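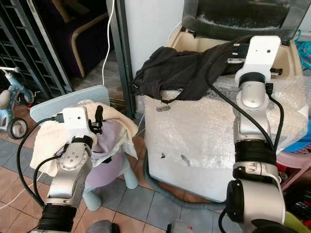
Cream towel over a light gray-blue seat back

Search riddles, boxes, spare cards Go

Asska Riddle Box, second edition
13 September 2023 - by the Brurkix shop desk

Asska is a box of 60 riddle cards for reading aloud. The riddle is on the front of each card, and the answer is on the back, printed upside down, so that the reader does not see it too early. You can play with two people or with a full table.

The cards come in four levels. The first level is for children who have just started to read. The fourth level is hard, and many adults will need the hints. Every riddle has three hints, and each hint you take costs one point. If you do not like to keep score, leave the points out and only read the cards.

What is changed from the first edition: we replaced 18 riddles. Most of them were word jokes that worked only when you saw the spelling, and this was unfair to the people who listen. Two riddles about clocks had almost the same answer, so one is gone. The box has now a deeper lid, which stays closed in a bag.
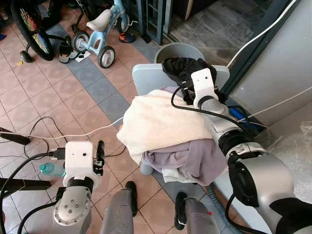

Folded cream-white towel on top of the laundry pile

In the box: the riddle cards, a score pad, a short pencil and a rules sheet in English. The answer list is not included any more. You can ask us for it by mail, and we send it as a file.

The cards have a matt surface and can be cleaned with a dry cloth. Please do not use water on them - the color of the level marks may come off.

Asska can be mixed with our older box, Bila, because the cards have the same size. The Bila cards have no level marks, so we suggest to keep them in a separate pile and let the winner of a round draw one.

Orders go out from our store in Pryor. If a card is missing or has a printing mistake, write to us with the card number and we send a new one free of charge. Spare score pads are in stock again from April.

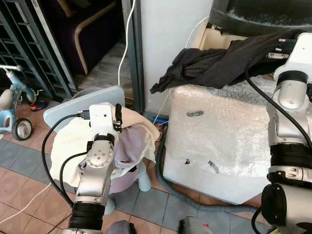 Hiwot Admasu wrote: We have the first edition and my son knows all of it by heart. Is it possible to buy only the new cards? I would prefer not to pay for the whole box again. Also, the river riddle in level three has two good answers, in my opinion - please accept "a road" too.

Contact: Brurkix shop desk, Pryor | Copyright Brurkix | Back to top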